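Pakari House Linen and Laundry Group
Minutes of the November meeting

Held in the ground floor meeting room, 4:30 p.m.
Chair: Ilham Ashour
Apologies: received from the front desk and from the Lacerda building.

1. Minutes of the last meeting
Agreed as written, with one change. Under item 5, "napkins" should read "cleaning cloths."

2. Matters arising
The shelf labels in the linen closet have been replaced. The dryer in the Lacerda building is still out of use. Runetti have been called and will send a part. Until it comes, Lacerda loads go to the main laundry before 10 a.m.

3. Stock
The chair read out the stock figures. We hold 248 cleaning cloths in all colors against 215 at the last count. The increase is the Lesix order, which came in full. Two bath mats were written off. The spend on linen for the year to date is $2,643, and that includes the Lesix invoice.

It was asked whether the older cloths should be thrown out now that the new ones are here. Agreed to keep them for floors and spills until they wear through.

4. Cloth colors
There was a long discussion on this. The kitchen wants to keep orange for tables and blue for sinks. The housekeeping side has been using both for everything, and cloths are coming back in mixed loads. The chair said the rule has not changed - orange for tables, blue for sinks - and that a notice will go up by the laundry door. Green cloths were suggested for bathrooms. Left until the next order.

5. Folding and sorting
Clean cloths are still being put away in a heap. They take up too much of the closet and the bottom ones are never used. Agreed as follows:
Each cloth is spread on the table and smoothed out before it is folded.
Fold in half, then in half again. No rolling.
One color at a time, with the other color kept to the side.

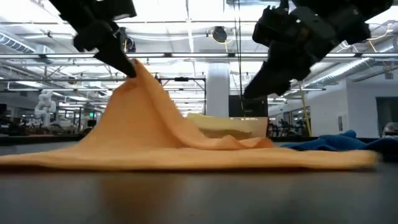 Pale plastic bins will be used for the folded cloths, one bin for each color. Bins are to stay at the back of the table during folding so there is room to work in front. Lids were discussed and turned down, as they go missing.

Kitchen staff asked who folds on weekends. The late shift will do it for now. To be looked at again in the new year.

6. Any other business
The iron has a frayed cord and is not to be used. Ilham Ashour to order a new one.
A request for a second folding table was noted - no decision.

The meeting closed at 5:20 p.m.

Actions
Notice on cloth colors: Ilham Ashour
New iron: Ilham Ashour
Chase Runetti for the dryer part: front desk
Bins and labels for the linen closet: housekeeping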